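Workham Shared Workshop: Progress Report to the Nzioka Fund
25 November 2021
Prepared by Sigita Sakalauskas

Period covered

This report covers the work on the main room since the last payment in August. The grant paid for furniture, power and the division of the floor into work areas. Most of the items in the plan are finished. Two are open and are listed at the end.

Furniture and benches

The black-topped tables have been delivered and assembled. Leopoldo Gallegos set the layout with the people who use the room most, and we changed it once after the first two weeks. The original plan put the keyboards and monitors along one wall, which left people with their backs to whatever they were working on. Monitors now go on arms at the tables, so the screen can be turned toward whoever needs it.
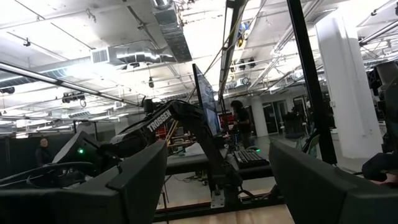 Power was the largest single cost. Kesex quoted 1875 for the extra circuits and the final invoice matched the quote. Xolani Gumede checked each outlet with the electrician and signed the sheet, a copy of which is attached. We bought extension leads from Voltex for 170 as a stopgap while the circuits were being put in. They are still in use at two of the tables and will be kept as spares.

Floor and storage

The light wood floor was cleaned and kept. Replacing it had been budgeted at 1000, and we ask to move that amount to storage. The benches in the middle of the room collect tools and parts faster than they are cleared, and the shelves we have are full. Getsemaní Pacheco has priced closed cabinets that would fit by the back wall without blocking the glass doorway.

Bins and labels for small parts came to 95. They are in use, although the labeling is only half done.

Use of the room

The room stayed open during the work except for the four days when the power was off. Users asked for more table space and for a rule about clearing up at the end of a session. Vibeke Kjærgaard has written a one-page version of that rule and it will go up by the door.

Open items

Cabinets: waiting for your answer on the floor money.
Cable routing: leads still need to be tied back at several tables. Xolani will do this once the cabinets are placed.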